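厨房小件图集:搬家以后留下来的那些锅

2019年4月4日 更新

搬到新家以后一直说要把厨房的东西拍一拍,拖到现在才弄完。其实也不是什么正经收藏,就是一堆我舍不得扔的锅碗盖子,有贵的有便宜的,有的还是朋友硬塞给我的。上一个图集放出来以后好几个人留言问我小锅都怎么用、放哪里,我就挑几样先写在这儿,想到哪儿写到哪儿,大家随便看看哈。

先交代一下厨房的情况:很小,灶只有两个头,台面切个西瓜都嫌挤。所以我对锅的要求特别简单,能叠、能挂、好洗,满足两样就可以进门。以前住的地方柜子大,我买东西完全不过脑子,光平底锅就攒了5口,搬家打包的时候才知道心疼自己的腰……最后送出去两口,剩下的到现在还在。

说说收纳。锅我是竖着放的,中间夹一块旧毛巾,抽的时候不会刮来刮去。盖子单独放一个抽屉,玻璃的在下面,轻的在上面。这个办法是Imani Kimaro教我的,她家厨房比我家还小,居然塞得下一整套蒸笼,我去一次佩服一次!架子是在Vovanano买的,42块,装的时候少一颗螺丝,客服倒是很快补寄了。

再说洗锅。我是吃完马上洗那一派的,我先生是泡一晚上那一派的,为这个吵过不知道多少回。带涂层的锅我只用软海绵,钢丝球看都不让它看见。边边角角用旧牙刷转两圈就好,别使蛮劲。擦干再收,尤其是盖子边上那一圈金属,缝里容易藏水。

好了,下面上图,每样写一两句。

一、四格方锅和玻璃盖

这一套是我现在早餐的主力。深棕色的方锅,里面一个十字隔断分成四格,盖子也是方的,透明玻璃配一颗黄铜色的小圆钮,我当初就是看上了这颗钮(对,我买东西就是这么没出息)。四格最大的好处是各煮各的:一格煎蛋,一格火腿,一格小番茄,剩下一格看冰箱里有什么。火一定要小,格子里油放一点点就够。Dinesh Weerasinghe来吃过一次早饭,回去就问我要链接,哈哈。 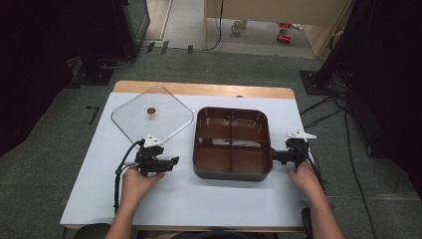

二、四格锅的几种吃法

问得最多的就是除了煎蛋还能干嘛,我把常做的写一下。

小蛋饼:蛋液里加葱花和一勺面粉,四格倒平,盖上盖子焖到表面凝固,翻面再煎半分钟,切都不用切,直接夹面包。

迷你汉堡排:肉馅按格子的大小压成方饼,中间按个小坑,熟得快一些。我女儿一次能吃两块。

红豆小方糕:这个失败过两回,第一回糊底,第二回没熟,后来把火调到最小、面糊只倒半格才成功。赶时间的早上千万别挑战。

三、还没拍的

下次想写那只小奶锅,还有朋友送的一套量勺。铸铁锅六月再说吧,我正在给它除锈,现在的样子实在不好意思见人。大家有什么小锅收纳的好办法也留言告诉我,我抽屉真的快关不上了!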